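I gave up on my old key-and-bill drawer in December and moved everything to a single folder by the front door. Bills go in on the day they come, and I pay them on the 20th.
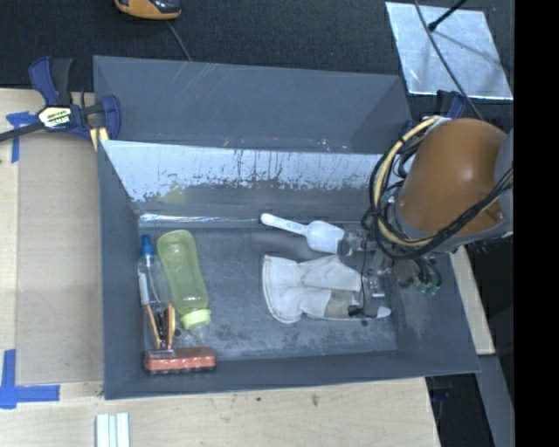 Moving the bills out was the easy part – the rest of the house still needs sorting. Small things get a gray bin for now, so a clear bottle with a blue nozzle ends up next to a tool with orange handles. I give it 10 minutes after dinner, then stop. Next up is the hall closet, which has 8 coats in it.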